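4. Setting up your first dye bath

You've unpacked the Plando kit, the yarn is wound, and now comes the best part! Give yourself a free afternoon for this one — the color builds slowly, and it's lovely to watch.

1. Tie each skein loosely in four places with cotton string. Tight ties leave pale bands.

2. Soak the yarn in lukewarm water with a drop of dish soap for 2 hours. Squeeze it out gently.

3. Put on the gloves and mask, then stir 10 grams of dye powder into a cup of hot water until no grains are left.

4. Fill the pot with cool water, add the dye, and stir well.

5. Lower in the yarn and turn the heat to low. Bring the bath up to 200°F and hold it there for 56 minutes, moving the yarn now and then with the long spoon.

6. Turn off the heat and let everything cool in the pot overnight.

CAUTION: Never use the dye pot or spoon for food again, even after washing.

Note: Wool felts if you shock it. Keep your rinse water close to the temperature of the yarn.

Note: Purples can split into pink and blue as they heat up. Plenty of dyers love this (we do!), but if you want one even shade, add the vinegar in small splashes after step 5 begins.

7. Rinse until the water runs clear and hang the skeins in the shade.

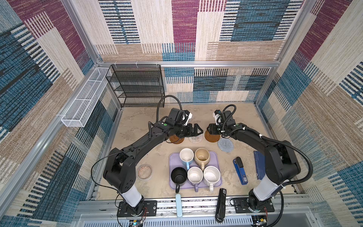

Write the dye name and weight on a tag while you still remember them, and tie it to the skein before you start the next color.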